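FOR IMMEDIATE RELEASE
Mar 1, 2020

Hultora Opens Old Workstations to Anyone Willing to Look Inside

Hultora, the computer repair and resale shop on the ground floor of the Falarine building, is starting an open bench program for people who own a large black tower and have never seen the inside of it. Visitors can sit in while a used workstation is opened, checked and made ready for another few years under somebody's desk.

The program is called Rernport. The staff voted on the name and the shop has agreed to live with the result.

Each session runs 3 hours and takes 5 people. The subject is the sort of desktop that offices buy by the pallet and forget about: a case heavy enough to hold a door open, a processor socket, rows of memory slots and more power cable than seems polite. Participants learn how to lay a tower on its side, where the coin-cell battery lives, how a processor socket opens and closes, and why the words "it just needs a little push" should never be spoken near one.

"People treat these machines like haunted houses," said Sheyla Quispe, who runs the bench at Hultora. "They hear a fan and back away. I would like them to meet the motherboard, say hello, and keep their coffee on the other table." 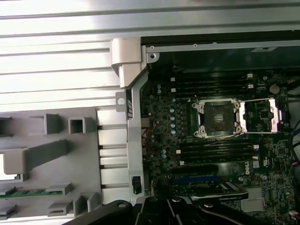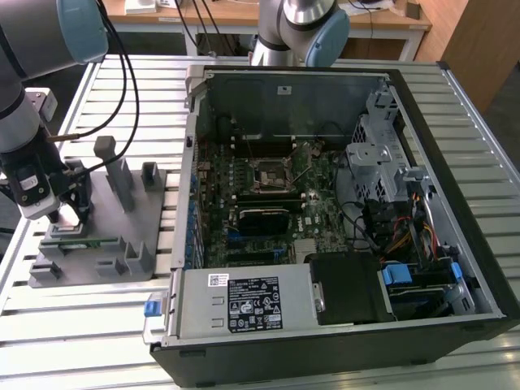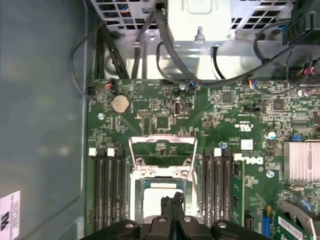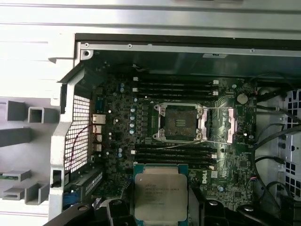
Desktop workstations open on the Hultora bench, motherboards and processor sockets in view.

Hultora took in 432 used desktops last year, many of them from offices that were sure the computers were dead. A fair number were suffering from dust. Others had been diagnosed by a brother-in-law.

"We get towers with a sticky note that says 'broken' and no other clues," said Jhonatan Inga, owner of Hultora. "As a medical history it is a bit thin – but we have worked with less."

Machines that pass their checks go back on sale in the shop with the drives wiped. Those that fail are kept for parts on a shelf known as Hung, after the usual complaint. Visitors may bring a desktop of their own, provided they can carry it up the front steps. Laptops are welcome to watch.

Sessions are free and open to ages 12 and up. Tools are supplied. Loose sleeves and dangling jewelry should stay home, and so should magnetic bracelets, whatever they are said to do for the wrists.

Places can be reserved at the Hultora front desk or by phone, extension 2034. A second round of sessions is planned for October.

Media contact: Sheyla Quispe, Hultora, extension 2034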